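Notas para la ponencia. Presentación del servicio Esgate a responsables de compras
Ponente: Ilona Tóth, Sandeck
7 de febrero de 2025

Apertura
Saludar en nombre de Sandeck y agradecer a Visance la cesión de la sala. Recordar que las preguntas se atenderán al final, salvo las relativas a contratos, que recogerá Gyula Jakab por escrito.

Qué se ofrece
Esgate es un servicio de alquiler de puestos bimanuales para tareas domésticas y de office: vajilla, cajones, reposición de pequeños artículos. La cuota comprende los dos brazos, sus pinzas, el montaje, la formación inicial y el mantenimiento. No comprende el mobiliario ni la adecuación eléctrica del local. Insistir en este punto, ya que en la ronda anterior generó dos reclamaciones.
La formación dura 6 horas y se imparte en las instalaciones del cliente. El plazo mínimo de contratación es de 3 meses.

Evaluación previa
El informe de Mariann Győri recoge más de 70 tareas ensayadas en el centro de Nyitrai. De ellas, 17 quedaron clasificadas como «pendientes de ajuste» y no figuran en el catálogo actual. Leer la lista solo si se solicita — está en el anexo del dosier.

Puesto de trabajo
Pausa breve. Dejar que el público observe la diapositiva antes de continuar. Señalar el plato gris, sujeto por la pinza en el escurridor de madera, y el cajón abierto bajo la otra pinza. Mencionar que las tazas y la bandeja de mimbre comparten la misma mesa.

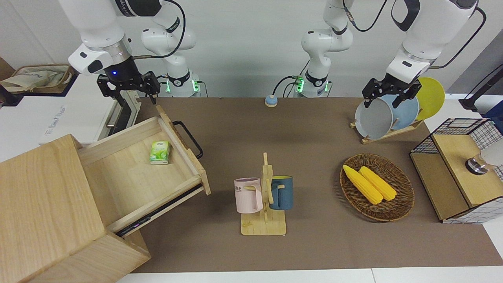 Tamás Szalai expondrá a continuación las condiciones de asistencia técnica. La respuesta telefónica se presta en horario laboral; las visitas se conciertan con el centro. Toda sustitución de pinzas queda incluida, excepto por uso indebido, según la cláusula de garantía.

Próximos pasos
Las solicitudes de demostración se dirigirán a Csenge Katona. Las primeras instalaciones se programarán en marzo, por orden de recepción. Repartir el dosier a la salida y retirar las hojas de asistencia firmadas.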